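Chapter 4
Small Lidded Containers and the Work Surface

4.1 Scope of the chapter

Chapter 3 dealt with floor-standing waste containers and the routes by which they are emptied. This chapter covers the tabletop bin: a container small enough to share a work surface with the items being handled on it. The bin is treated together with the table, because most complaints about tabletop bins concern the surface they stand on and the reach needed to use them.

After working through the chapter, the reader should be able to name the parts of a hinged-lid bin, choose a position for it on a given table, and draw up a cleaning schedule for both. Section 4.5 applies the method to the Fetley packing room, and the exercises use floor plans from Dandelby.

4.2 Parts of the hinged-lid bin

A hinged-lid bin has four working parts: body, rim, lid and catch. The body holds the waste or the liner. The rim stiffens the mouth and gives the lid a surface to close against. The lid turns on a hinge at the rear, and the catch, where one is fitted, sits at the front of the rim.

Bodies are often made slightly wider at the top than at the base. The taper lets empty bins nest in storage and lets a full liner be lifted out without dragging. It also raises the center of gravity as the bin fills – a point taken up again in Section 4.4.

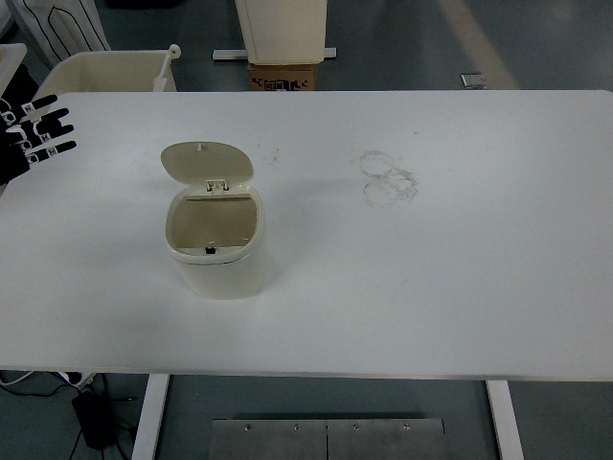 Figure 4.1. Tabletop bin with the lid open. Note the hinge at the back of the rim and the black latch piece at the front. Ring marks on the table, right of the bin, are discussed in Section 4.3.

The open angle of the lid matters more than its size. A lid that stops short of vertical falls shut when the table is bumped. A lid that passes well beyond vertical stays open, but it needs clear space behind the bin, and this space must be added to the footprint when the table is laid out. In the Drakidlow layout tables (Appendix B) the allowance is given as 60 mm for bins of the smallest class.

4.3 The condition of the surface

White matte tabletops are common in sorting and packing rooms because small parts show up well against them. So do marks. Three kinds are distinguished here.

Ring marks are left by the bases of cups and other round containers. They often overlap, as users tend to set a container down near the same spot. Fresh rings lift with a damp cloth; older ones may need a mild detergent and a second pass.

Scuffs are shallow and have a direction. They collect where objects are slid across the top.

Specks are loose or lightly stuck particles. Wipe them toward the near edge and into a hand-held tray.

Marks should be recorded before cleaning. Their position shows how the table is used, and a cluster of rings indicates a resting place that the layout should either provide for or move.

4.4 Placement and reach

The bin should stand where the hand can pass over the rim without crossing the main work area. For a single user, a position slightly to one side of the center line is usually adequate. The mouth must be approached from above or from the side opposite any obstruction, and the lid must not stand between the hand and the opening.
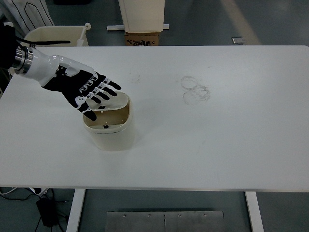 Kolář objects that a bin near the center line takes up the best part of the table, and that it should go to the far corner, where "a longer reach costs less than a divided surface." The objection holds for wide items. For small waste dropped often, the added reach is repeated at every drop, and the near position is preferred.

Stability is checked with the bin half full and the lid open. Press lightly on the rim at the hinge side; the base should not lift.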